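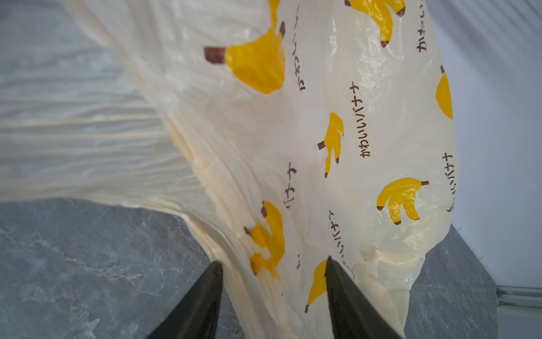 Plornitz Neighborhood Center – Household Skills Club

Talk notes, bags and wrappings evening. Speaker: Qusai Geagea

Start with the banana bag. Let them read it if anyone can – it says "cute banana" over and over, in Japanese, and I do think the bananas are cute. Ask who has a bag at home they can't bring themselves to throw out. Wait for hands, there are always hands.

Then my aunt's kitchen drawer on Skandusel Street, the one that wouldn't open unless you slid a ruler in first. Don't let this go past 2 minutes, I know how I get.

Move on to folding. Thin plastic like this creases every which way and holds air, so smooth it flat from the closed end toward the handles. Fold lengthwise until you have a strip about 2 inches wide, then turn it over in triangles and tuck in the tail. Go slowly! Last January I rushed and lost the whole back row by the second triangle.

Pass out the practice bags, one for each table, and walk around while they try. Printed bags are nice for beginners, you can follow the pattern with your thumb.

Where to keep them: a tissue box, an old coffee tin, the pocket of a coat by the door. I keep 12 and the rest go to the Msimang food pantry, which is always glad of clean ones.

Tea at 4, questions over tea.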